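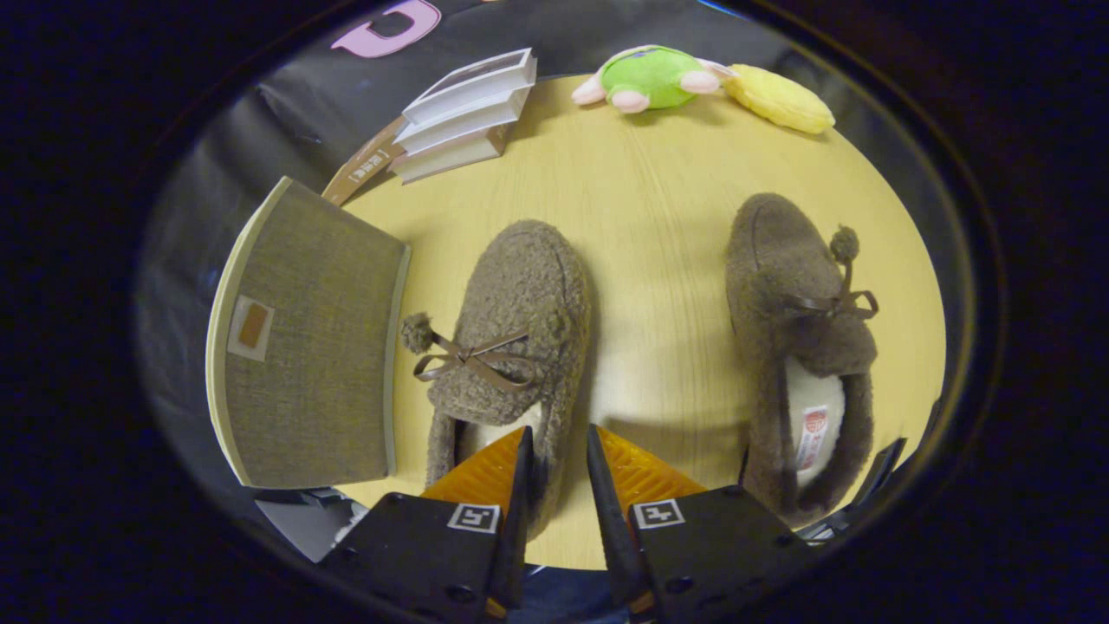

Robot Software Engineer, Manipulation (2 posts)

Skiltis – Perception and Control Team
Full time or part time, permanent
Reporting to: Marit Haugen
Start date: July if you can manage it, later if you can't

About the work

Skiltis writes the software that lets a robot arm tidy up after people. We don't build arms and we have no plans to. Our customers already own the hardware, or buy it from somebody else, and what they get from us is the part that looks at a table, works out what is on it, decides what to do first and then moves two fingers to the right place at the right speed. The whole bundle is called Clovier, and most of what you would be doing here is making Clovier better at ordinary household things.

Ordinary household things are harder than they sound. A cardboard box is kind to a robot: it has corners, it has flat sides, and it stays the shape it was when you last looked at it. A fleece slipper with a ribbon bow on it does none of this for you. The pile hides the true edge, the bow gets in the way of the fingertip, the opening closes up when you squeeze, and the left one and the right one are near enough the same that a tracker will cheerfully swap them over halfway through a move. Books slide about on one another. Soft toys have no fixed shape at all, and the fabric bin that everything is supposed to end up in has walls that give when you touch them. We have spent a good part of the past year on this family of problems and we would very much like some company.

We learn from demonstrations as well as from hand-written controllers. The demonstrations come from a gripper held in the hand, with a wide camera looking out past the fingers and square markers on the fingers so that we can recover how far open they are. Our current household set holds 3294 recorded episodes. Looking after that set, and the tools that read it, is a large part of both jobs, so please do read on with that in mind. If cleaning data makes you want to lie down in a dark room, you may not enjoy yourself here, and we'd rather you knew it now.

The two posts

We are hiring for both at once and the people who get them will sit next to each other, so there is some room to shift duties between them depending on who applies.

Post A: Perception

You would own the part of Clovier that turns wide-angle video into something a planner can use. At the moment this includes:

- camera calibration for very wide lenses, including the awkward region near the rim of the picture where straight table edges turn into curves
- finger pose and opening width from the markers, and sensible behaviour when one marker is blurred or hidden
- segmentation and tracking of soft objects, particularly pairs
- finding the opening of a container, and telling the inside wall from the outside wall
- a confidence score that the planner can believe, which ours currently can't

Post B: Planning and Control

You would own what happens between "there is a slipper" and "the slipper has been put where it belongs". At the moment this includes:

- grasp selection for things that squash
- force limits and the closing profile of the fingers, which have ribbed soft pads and behave differently from the stiff ones in most textbooks
- ordering of moves on a cluttered table, so that we don't reach across a stack of books for something that could have waited
- Akus, our replay tool, which takes a recorded episode and plays it back against whatever controller you are working on
- the safety stop, jointly with everyone else, and always reviewed by a second person

Akus deserves a word of its own, as you will be using it every day whichever post you take. It started life as a quick script for checking timestamps and it has grown, as these things do, into something with a timeline, a plotting window, a set of filters and more keyboard shortcuts than is decent. It is fast and everyone is fond of it. It also has almost no tests. One of the first things we'd ask the new person in Post B to do is to put that right, and you would be given proper time for it.

What a normal day is like

We start slowly. There is a short chat at half past nine, standing up if you like and sitting down if you don't, and after that the morning is left free of meetings. People write code, or look at episodes, or argue pleasantly at the whiteboard about coordinate frames. Afternoons are when we tend to go to the table and try things out. You would be expected to handle the gripper yourself now and then and record some episodes of your own. Please don't think of this as a chore handed to the newest arrival, as the whole team does it, Marit Haugen included, and half an hour with the thing in your hand will teach you more about why a grasp misses than a week of graphs.
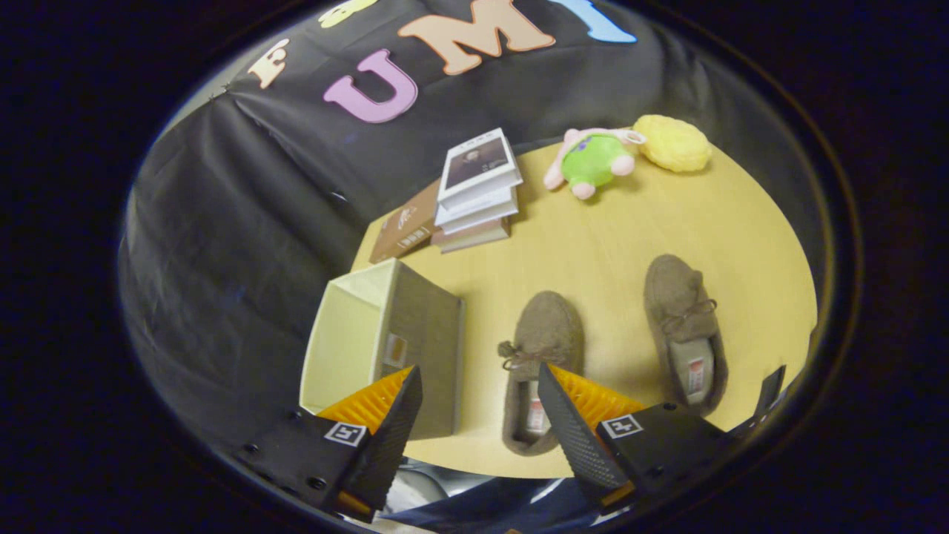

Marit Haugland, when we asked round the team for something to put in this advert, said that the best week she had had at Skiltis was spent on a single bug: the tracker kept trading the two slippers over whenever a finger passed in front of a heel, and the answer lay in how we matched frames after the object had been hidden, a long way from the network everyone had been blaming. She would like to meet applicants who enjoy that sort of week. She also asked us to mention that she reads every line of code sent in for review and that she means her comments kindly, even the short ones.

What we are looking for

We have tried to keep this list honest and to leave off anything we would be willing to teach.

You should be comfortable in either C++ or Python and able to read the other without much grumbling. Clovier's control loop is in C++ and nearly everything around it is in Python.

You should have worked on software that moved something real. It needn't have been an arm. A camera slider, a printer, a farm machine, a toy you built at the kitchen table: all of these count, and we'd love to hear what went wrong with them.

For Post A, you should know your way round camera models and have fitted at least one yourself. For Post B, you should be able to explain to a colleague why a controller is shaking, and what you would try first.

You should be able to write clearly. We keep a shared log of what was tried and what happened, and it is only useful if people fill it in with care, including on the days when nothing worked.

It would be lovely, though by no means needed, if you had used imitation learning on real hardware, worked with touch or force sensing, or looked after a dataset that other people relied upon. A degree is fine and so is the lack of one.

What we offer

A salary agreed openly from a published band, which we will send you with our first reply so that you needn't ask. Flexible hours. Working from home for the days when you are coding, though you will need to come in for table work. A desk by a window if you get in early enough to claim it. A training budget that people are nagged into spending. We pay for conference travel when you have something to show and often when you haven't.

You would also have a say in what the robot learns next. There is a long list of candidate tasks pinned up by the kettle – pairing socks, closing a zip, turning a page, getting a lid on straight – and anybody can add to it or argue for moving something up.

A little about how we measure things

Applicants often ask, so we may as well set it out. A change to Clovier goes into the main branch when it passes replay in Akus and then holds up on the table with objects it hasn't been tuned on. The present release bar for soft objects is 70 per cent of attempts ending with the thing in the right place, the right way up where that matters, with no human help. We know that isn't high. Raising it is more or less the point of this advert, and we would sooner put a modest figure in front of you now than have you find it out in your first week.

Failures are saved and labelled with the same care as everything else. If you break something, tell someone, write it in the log and put the kettle on.

How to apply

Please send a CV and a letter to Marit Haugen, saying which post you are interested in, or both. The letter can be short. What we'd most like to find in it is an account of one stubborn problem you worked on, what you believed was wrong at the start, and what it proved to be. Links to code are welcome but we don't expect them, as we know that a lot of good work sits behind company doors.

There are 2 rounds of interviews. The first is a conversation by video, mostly about your letter. The second is a visit to us, for which we pay your travel. You will be given a recorded episode and a copy of Akus, and we will go through it together and talk about what the gripper should have done. There are no puzzles and no coding against a clock. You will also get to try the gripper, and to meet the people you would be working with over lunch in the Shibata room, which is our kitchen with a grander name.

If you need anything arranged differently, such as questions in advance, a quieter room or a different time of day, say so in your letter or ring the office and it will be done. We reply to everyone who writes to us, and if the answer is no we will tell you why as usefully as we can.

Applications are read as they come in, and the advert stays up until both posts are filled.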